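Studio Teaching for Private Music Teachers
Week 4 handout: The first lesson with a new student

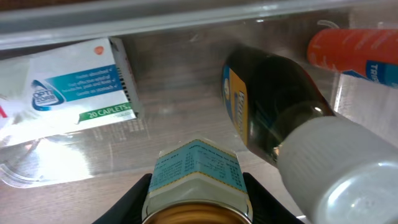

White medicine carton with a blue band, seen up close on a shelf.

Okay, picking up where we ran out of time on Thursday. I talk fast, so these are the bits I'd like you to have in writing (bring them next week, we'll mark them up!).

A first lesson has one job, and it's getting the student to come back wanting to play. I used to spend the first 18 minutes on posture and hand position. My poor students! Now we make a sound together before I've even opened my notebook. Two notes on the piano, an open string, whatever they can manage.

Then I listen. Ask what they sing in the car. Ask what they hated about their last teacher, if they had one, and try not to look too interested in the answer.

Aslı Kaplan, who taught the strings section of this course before me, kept every first lesson to 40 minutes even when the family had paid for the hour. She spent the rest talking with the parent while the student packed up. I've stolen this completely and I recommend it.

Things to write down before they leave:
- one piece they already like
- where the instrument lives at home
- who will be in the room when they practice
- your guess at their reading level (pencil, please, you'll change it)

On method books: we looked at Munari Book 2 and the Lencho duets. Munari moves quickly through key signatures, so I slow it down with the Lencho pages, which are easy on the student part and a lot of fun on the teacher part. Don't assign from both in the first week. Pick a page. One page!

A few of you asked about practice charts. I'm lukewarm. Small kids love the stickers for a month or so, and teenagers will fill in the whole thing in the hallway. I'd sooner hear them play the hard measure 2 times slowly at the start of the lesson.

For next week: write out a plan for a first lesson with a nine-year-old beginner on your own instrument, 900 words at most. Leave a wide margin for comments.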